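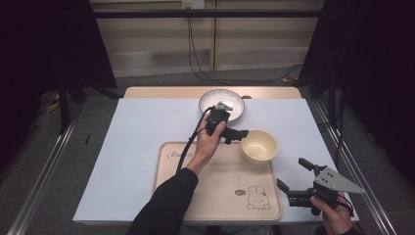

Reference > Work and industry > Automation > Hand-held gripper work

Hand-held gripper work

Hand-held gripper work is a form of manual labor in which a person carries out everyday tasks with a pair of grippers held in the hands, so that the movements can be recorded and used to train robot arms. It is usually done at a table, with household goods such as plates, bowls and trays. The people who do it are called operators or, at some firms, demonstrators.

Background

The job grew out of tableware handling and packing. At Patstead, a supplier of dishes to canteens, sorting and tray setting were done by hand until the firm bought arms from Jetholm. The first arms followed fixed programs, and each new bowl shape meant a call to an outside engineer. Patstead later moved two packers to a recording table, where they showed the task in place of having it programmed. The site now has 22 operators, most of them former packers.

Method

An operator holds one gripper in each hand and works the jaws with the fingers. Cables may run from the grippers, and new operators are taught to keep them clear of the dishes. A task is short, for example moving a bowl onto a tray, and is repeated with the objects in different places. Tables are often covered with plain paper, which is replaced when it tears. Operators at Patstead change tasks every 20 minutes.

Effects on workers

The work involves less lifting than packing and no line speed. It brings other strains, mainly in the wrist and thumb. Bok-nam Bae, a shift lead who packed trays before moving to the tables, has described the hardest part as slowing down - a packer's habit of nudging a plate with the elbow has to be dropped.

Pay has been disputed. Patstead at first kept operators on the packing grade. Pacita Talavera, then the site's staff representative, argued that they were training equipment and should be paid as trainers. A separate grade was agreed in September. Packing jobs that fell vacant after that were mostly left unfilled, and the two groups now share one rota, with handover on Monday.

Records

Each finished attempt is logged as an episode. Failed attempts are kept too, but marked. The first Patstead set, known as Cuvine, held 1496 episodes.

Search this reference Go Advanced search

Related articles
Cuvine (recordings)
Jetholm arms
Packing grade
Repetitive strain
Tray setting
Yeo rota system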